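Notes for week 4: what a carbon footprint leaves out

Okay, picking up where we left off, which was me running over time and shouting the last slide at people who were already in the hallway. Sorry about that. I've put the missing part into these notes, so if you were hoping to skip the reading, this is the week you can almost get away with it.

Last time we did direct emissions from a household: the furnace, the water heater, the car. Things with a flame or a tailpipe. This week is the harder half, the emissions that happen somewhere else on your behalf. The usual term is embodied or embedded carbon, and the two words get used as if they were the same. I'm going to say "embodied" for stuff in buildings and objects, and "consumption emissions" for the whole lot together. Please use those in your write-ups so I don't have to guess.

Where do you draw the line?

Every footprint is an answer to a question about boundaries, and most of the arguments you'll read about footprints are really arguments about where the boundary went. Take a loaf of bread. You can count the oven at the bakery and stop. You can add the truck. You can add the flour mill, the tractor, the fertilizer, the gas that was used to make the fertilizer, and the nitrous oxide that comes off the field afterward. (That last one is bigger than most people expect, and it's the one that gets dropped first when somebody is in a hurry.) And then there's the drive to the store and the slices that go in the trash.

There's no correct place to stop. There are places that let you compare one thing with another fairly, and places that don't. If you compare bakery bread counted from field to store with home-baked bread counted only from the moment you turned on the oven, home-baked wins and you've learned nothing at all.

So the rule for this course is: write the boundary down first, in one sentence, before you touch a number. I will take points off for this. I took points off for it last year and people were mad at me and I'm doing it again.

Territory and consumption

Same idea, bigger scale. A town or a country can count what leaves its own chimneys and tailpipes (territorial accounting), or it can count what was emitted anywhere in the world to make what its people buy and use (consumption accounting). A place that closes a steel mill and then buys its steel from abroad looks terrific on the first measure and about the same as before on the second.

We'll use two made-to-measure towns all term, and you met them in the handout from week 2. Gimside has an old cement works on the river and not much money. Ullbridge is up the valley, mostly offices and nice houses, and buys the cement. Per person, on the territorial count, Gimside comes out at 24 tons a year and Ullbridge at 4. Then we move the cement to the people who pour it, add in flights and furniture and electronics, and the two towns end up side by side at 12 each.

I love this exercise because the room always splits. Half of you feel it's obvious that the buyer should carry the emissions. The other half point out that the only people who can change how the kiln runs are the people in Gimside who own the kiln. Both of those are good points and I don't think you have to choose! You need the territorial number if you want to write rules for a cement works. You need the consumption number if you want to talk about demand, or about who can afford to pay for the fix. Trouble starts when a town picks whichever count makes it look better and puts it on a poster.

One thing to watch: you can't add one town's territorial number to another town's consumption number. You'll count the cement twice. It sounds too silly to warn you about and somebody does it every single year.

The money method and the stuff method

Two ways to get at consumption emissions when you sit down to do it.

The first goes by spending. You take what a household spends on, say, clothing, and multiply by an average figure for emissions per dollar of clothing. It's quick, it covers everything, and it has one really odd side effect, which is that a two-hundred-dollar coat comes out ten times worse than a twenty-dollar coat. Maybe the expensive one is heavier wool and took more energy. More likely it took about the same and you paid for the label. Spending-based numbers also go up with inflation if you forget to adjust, and I have seen a footprint rise by a fifth with nobody buying one extra thing.

The second goes by physical amounts. Pounds of beef, gallons of paint, number of towels. You look up a figure for each and multiply. Much better where you have the data. The catch is that you'll always miss things, so a footprint done this way tends to come out low, and it comes out lowest for the laziest person doing the counting.

Most real studies mix them. Amounts for the big items, spending for the long tail of small ones. When you read a paper, go to the methods section and find out which items got which treatment. If you can't find that out, treat the total gently.

The Odoi worksheet

You'll be using the Odoi worksheet for the lab. It's a spreadsheet, it's ugly, and I've grown fond of it. There are tabs for food, home, travel, goods and services. Fill in yellow cells only. If you type in a white cell you will break a formula three tabs away and you won't find out until the total says your household emits less than a houseplant.

Food wants weekly amounts. Travel wants annual ones. I know. I've asked for this to be changed. Just read the column header each time.

The home tab has a row for the building itself, and people always ask what goes there if they rent. Put the full figure for your type of building, divide by its expected life, then divide by the number of people living in it. It doesn't matter who holds the deed. Somebody poured that slab and you're the one living on it.

Then there's renovation, which has its own row, and it's a good one to argue over. Tearing out a working kitchen to put in a new one with efficient appliances can take many years to pay back in carbon, and sometimes it never does, depending on what was there before and how clean your local grid is. Cabinets, counters and flooring don't save any energy by being new. The appliances might. So keep them in separate lines, please, and don't let the fridge take credit for the countertop.

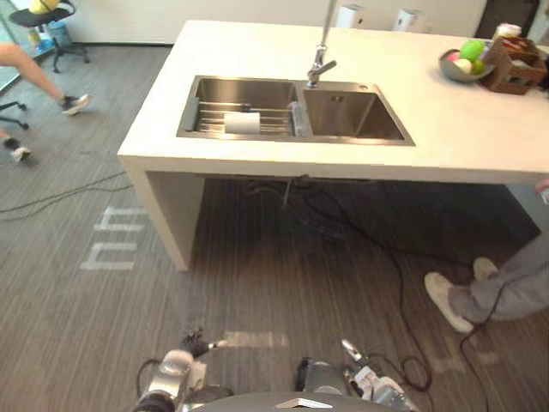
Week 4, page 3

Back to the worksheet for one more thing, the recycling column. Leave it alone until you've done everything else. There are two respectable ways of handling recycled material: either the credit goes to whoever uses recycled content when the thing is made, or it goes to whoever sends the thing off to be recycled at the end. What you can't do is give it to both. The worksheet is set to the first one. Wodard, which is the other tool some of you found on your own, is set to the second, so if you copy a steel or aluminum figure from one into the other you'll get a number that means nothing. I'm not against Wodard. The charts are prettier. Just pick one tool and stay in it.

How sure are we?

Less sure than the decimals suggest. The worksheet will hand you a total to two decimal places and I'd like you to round it before you show it to me. Food figures vary a lot from farm to farm. Figures for services (haircuts, insurance, your phone plan) are mostly spending averages and I wouldn't bet lunch on them. Fuel is the solid one. Burn a gallon of gasoline and the carbon dioxide that comes out is basically chemistry.

What you can trust more is the order of things. For most households we look at, heating, driving, flying and meat sit near the top and packaging sits a long way down. People don't like hearing that about packaging, because packaging is what they see when they take out the trash. It matters for other reasons, litter and oceans and landfill space, and those are fine reasons. They go in a different column.

For the lab

Bring a utility bill if you can get at one. Covering up your name and address is fine. If you live in the dorms, use the sample bill for Ullbridge, which is in the same folder as these notes.

We've got 45 minutes in the computer room, and it goes fast, so do the food tab beforehand. Work in pairs but fill in your own sheet. Swap at the end and try to find the boundary mistake in your partner's. There will be one.

Hand in one page: your boundary sentence, your rounded total, your biggest three rows, and a paragraph on which number you trust least and why. The paragraph is where most of the points are. I'm not grading anybody on having a small footprint, and I'd rather not read apologies for a flight home to see your mom.

Reading before next time is the chapter on electricity grids, up to the part on storage. You can skip the box on reactive power unless you enjoy that sort of thing. We'll start with why the same electric heater is clean at noon and dirty at suppertime, so if you have a time-of-use rate at home, bring that too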